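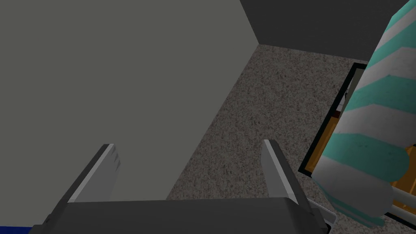 Home Policy Standards Opinion Events Members Search

Opinion > Automation > Testing and Disclosure

Simulated trials need a written record that others can read

Līga Mockus and Tsion Hailu

Buyers of household and care robots are now asked to accept test results that come wholly or largely from simulation. The authors do not object to this. A simulated apartment can be reset in a moment, no resident is put at risk, and a fault in the control software can be studied again and again under the same conditions. Our concern is with the paperwork. A physical trial conducted under a recognized procedure leaves behind a log, a list of equipment and the signature of a person who was present. A simulated trial too often leaves behind a success rate and a short film.

The Vorkent Institute has reviewed supplier files on behalf of purchasing bodies for 9 years. In the most recent round, which closed in August, our reviewers read 50 files in which simulated handling of household objects was offered as evidence. Only 5 stated how an attempt was judged to have ended. The rest used the word "success" without a definition. One supplier counted any contact with the target object. Another required that the object be carried to a shelf and released. The two figures appeared in the same column of the same comparison table, and a purchasing officer with no training in robotics was expected to choose between them.

We propose that a simulated trial be reported under the same discipline as a physical one, and that purchasing bodies decline files that do not meet it.

The first requirement is a plain statement of the task. It should name the object to be moved, the place it starts from, the place it is to reach and the time allowed. It should also say what must be left alone. Homes are full of things that are in the way, and a robot that completes its task by pushing a resident's belongings across the floor has done something that a success rate will never show.
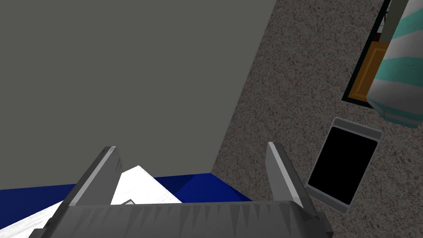
The second requirement concerns the room itself. Suppliers should state which parts of the simulated room were fixed and which were changed between attempts. If the furniture, the floor covering and the lighting were identical every time, the file should say so on its first page. A result obtained in a single unchanging room may be a sound result about that room. It should be bought and paid for as such. Where objects were varied, the file should list the full set from which they were drawn, including any that were removed during development because the robot handled them badly. Removal of difficult objects is a common practice and has legitimate uses in early work. It has no place in evidence offered to a buyer unless it is declared.

Some suppliers have told us that this level of detail would reveal trade secrets. Raimonds Adomaitis, who advises Grunonano on certification, put the argument to us with care: a list of test objects, read closely, tells a competitor where a company believes its product is weak. We accept that this is true. We do not accept that it outweighs the interest of the person who will live with the machine. A confidential annex, open to the reviewer and closed to the public, would meet the objection, and Grunonano has since agreed in principle to supply one.

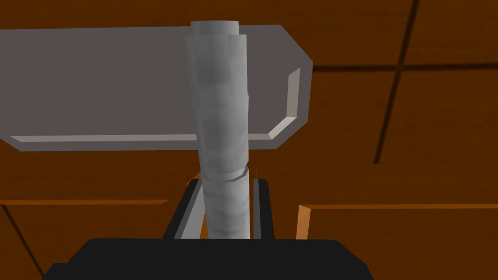
The third requirement is a rule on when a grasp may be recorded as complete. Many files rely on the wrist view alone, and the wrist view has well-known limits. The gripper is the nearest thing to it and hides whatever lies close to the palm. A reviewer may be shown a pale gray cylinder, nearly upright between two fingers, with its lower end hidden by the black body of the gripper. That is useful evidence of position. It cannot settle whether the object is carrying its weight on the fingers or still resting on something beneath them, and a grasp should not be scored from it. We recommend that completion be decided from the simulator's own contact and position records, that the object be held clear of every support for at least 2 seconds, and that a second view be kept for each scored attempt. The storage this needs is modest, and the data already exist while the simulation is running.

The fourth requirement is that failures be kept. Our reviewers were given no failed attempts in most of the files they read. When asked, suppliers replied that the recordings had been overwritten or that the failures were "not representative." A buyer learns more from failed attempts than from successful ones. A robot that stops and waits is a different product from one that keeps closing its fingers on the wrong thing. Clinside, the home care operator, now asks for every failed attempt as a condition of tender, and Vega Cabello of its procurement office reports that suppliers who first refused have mostly complied.

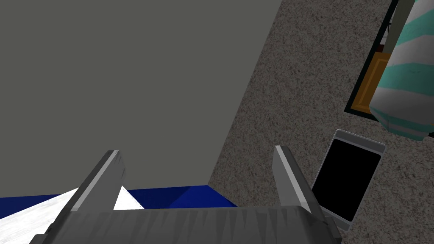

Wrist view in a simulated room. The gripper is open and empty, with a dark-screened device on the carpet beside the right finger.

There remains the matter of who checks. The Sundqvist guidance leaves verification to the supplier, with outside review only after an incident. Kristaps Raudsepp, in his comments on that text, defended the arrangement on grounds of cost, and smaller companies will find his reasoning attractive. We think it places the review at the wrong end of the process. A reviewer who can rerun a sample of attempts from the supplier's recorded settings needs days to do so. The same reviewer, called in after an injury, will need months and may find that the software version in question is no longer available. Suppliers should therefore be required to keep the simulator version, the control software and the starting conditions of every reported attempt for as long as the product remains in service.

We do not ask that simulated evidence be treated with suspicion. Several of the best files we have read were entirely simulated, and their authors had plainly taken more trouble than many who work with physical equipment. Those authors gain nothing at present from their care, because the tender forms give them nowhere to show it. A revised form, with a field for each of the four requirements above, could be adopted by purchasing bodies without new legislation. The Institute will circulate a draft to members and will accept written comments from suppliers on the same terms.

Contact the Institute | Copyright Vorkent Institute, all rights reserved | Back to top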